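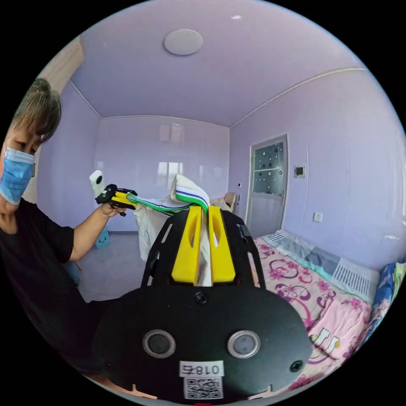
4. Drying towels and small linens

The Runilon heated rack is made for hand towels, pillowcases and other light cotton items. Wash and spin them first – the rack is not meant for dripping laundry.

1. Shake each piece out and hang it over one bar only. Do not double it up.
2. Leave 3 inches between the top bar and any shelf or curtain.
3. Press the power button once. The light turns green, then amber when the bars reach full heat.
4. Set the timer. Thin cotton takes around 30 minutes.
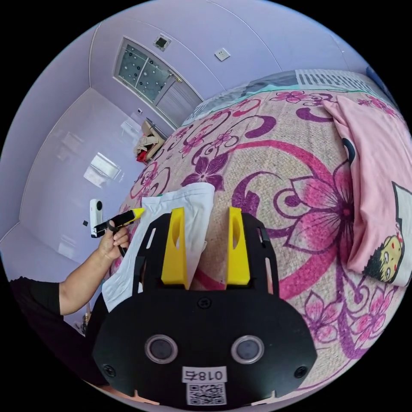
5. When the timer ends, switch the rack off at the wall and let the bars cool before you take anything down.
6. Fold the linens while they are still slightly warm. This keeps the hems flat.

Note: Thick bath towels may need a second cycle. Turn them over in between.

Caution: Do not hang wool, rubber-backed mats or anything with a plastic print. If the light flashes red, unplug the rack and see Error 109 in Section 7.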